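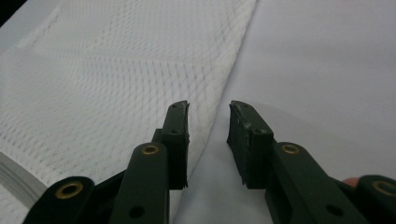
White cloth on the table, left side.

From: Kelechi Garba
To: Plindoveck Weavers list
Date: 1 Jul 2026
Subject: Re: shrinkage on the towel yardage

Facundo Orellana wrote:

> I finished the waffle weave towels in the unmercerized cotton from
> Andley and washed the first one last night. It came off the loom at
> 30 inches long and it is a lot shorter than that now. I expected
> some loss but this seems like too much. Did I beat too lightly, or
> is it the yarn? I have 3 more on the same warp and would like to
> know before I cut them off. Also, does anyone have the draft
> Bermúdez handed out at the spring meeting? Mine got wet.

Facundo,

I doubt it was your beat. Waffle weave pulls in much more than plain weave because of the long floats. They lie flat while the warp is under tension and draw up once it goes in the water. Plain weave in the same cotton will lose far less, so if you worked out your length from an earlier plain weave project you would come up short every time.

Did you measure under tension or after you cut it off? Those are two different numbers. I let the cloth sit overnight off the loom before I write anything down. Then I measure again after the wash and again after the dryer. The dryer takes out more than the wash does.

For the ones still on the loom, weave them longer if you have the warp for it. If you don't, make two long ones and use what is left for a washcloth. I would not change the sett in the middle of a warp.

I have used the Andley cotton and had no trouble with it. The natural and the white did not shrink the same for me, though, so don't put them side by side as warp stripes until you have washed a sample of both. The Okavmont cotton is smoother but it doesn't soak up water as well, and for towels I would stay with what you have.

On the hems, sew them before you wash. Turn under twice and use a plain straight stitch. I weave the hem sections in plain weave with a finer weft so they don't get bulky. They will flare out a little next to the waffle. Some people draw in the hem on purpose to fix that. I leave mine.

I have the Bermúdez draft. It is number 302 in the binder and I can bring a copy in August, or mail it if you need it sooner. The threading is fine but there is a mistake in the treadling on the second page, where two of the lines are switched. Pencil it in before you start.

One other thing for the list. I have a 500 gram cone of white 8/2 that I am not going to use. It has been opened. Write to me off list if you want it.

Kelechi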